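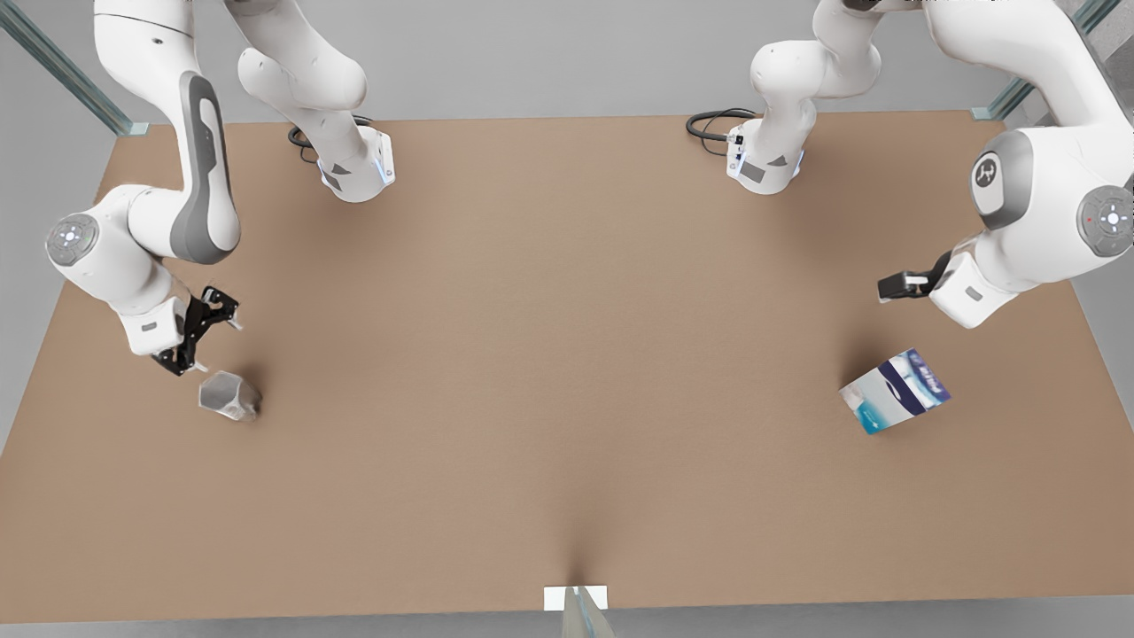
Rendering: two white robot arms at a brown tabletop.

Section 3. Starting on Fullura Psyllium Husk Powder

Read this section before the first serving. It covers mixing, building up the amount, and what to expect, which is less than you may have read elsewhere.

What is in the tub

Fullura is ground psyllium husk, a plant fiber that swells when it meets water. The label says 100% natural. So is poison ivy, so please don't take that as a safety rating. The tub holds 57 servings if you level the scoop and noticeably fewer if you heap it, as most people do.

3.1 First serving

1. Wash the scoop and dry it completely. A damp scoop leaves hard lumps in the powder.
2. Pour a full glass of cold water. Have a second glass ready. Together they should come to 16 fluid ounces.
3. Put half a level scoop into the first glass. Stir briskly with a fork.
4. Drink it right away. After a few minutes it sets to a gel, and you will have to eat it with a spoon or start over.
5. Drink the second glass.
6. Stay upright for a while. Don't take it as you get into bed.

CAUTION: Never swallow the powder dry. Without enough liquid it can swell in the throat and block it. If you have chest pain, vomiting, or trouble swallowing or breathing after a serving, get emergency help.

CAUTION: Do not use Fullura if you have trouble swallowing, a narrowing of the gut, or a bowel blockage now or in the past. If you have had a reaction to psyllium in any form, including the dust, leave the tub closed.

3.2 Building up

1. Stay at half a scoop once a day for the first week.
2. If you are comfortable, go to one full scoop once a day.
3. Hold there for another week before you decide whether you need more. Many people don't.
4. If you get cramps or a lot of gas, go back one step.

Note: Earlier versions of this guide had a "fast start" of three scoops on the first day. We took it out. The letters we got about it were persuasive.

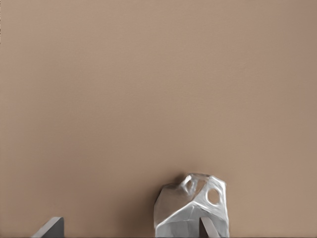 Text: Triin Ramanauskas | Checked by Ragnvald Halvorsen

3.3 Taking it with medicines

1. Make a list of everything you take, including vitamins.
2. Take Fullura at least two hours before or after any medicine by mouth, unless your pharmacist gives you a different gap. Fiber can slow down or reduce how much of a medicine you absorb.
3. If you take medicine for diabetes, talk to your doctor first. Psyllium can affect blood sugar, and your dose may need a look.

3.4 What it will and won't do

Psyllium helps with regularity. The evidence for that is decent. Taken daily along with a sensible diet, it can also lower LDL cholesterol somewhat, though a half scoop when you remember it is unlikely to show up on a blood test.

It does not "detox" you. Your liver and kidneys have that job, and I have yet to see a supplement seller name the toxin they are removing. It doesn't melt fat. You may feel fuller after a glass – you have just had a pint of water and a lump of gel.

You may also have seen the Kesthorpe leaflet that some stores put next to our tubs, the one with the seven-day cleanse. We did not write it, and it asks you to skip meals. Please ignore it.

3.5 Storage

1. Close the lid until it clicks.
2. Keep the tub in a cupboard away from the stove and the sink. Not in the refrigerator, where it picks up moisture each time you open it.
3. Throw the powder out if it clumps and smells musty. Sifting won't fix it.

3.6 If it doesn't seem to work

Give it three days before judging. Then check the water first, as too little is the usual fault and will make constipation worse. Check next that you are using our scoop. The one packed with Strebel protein powder looks much the same and holds more.

If nothing has changed after a week, stop and see a doctor. Do this right away if you notice bleeding or a sudden change in your bowel habits that you can't explain. A bigger scoop is the wrong answer to either.

Section 4 covers flavored versions and their sugar content.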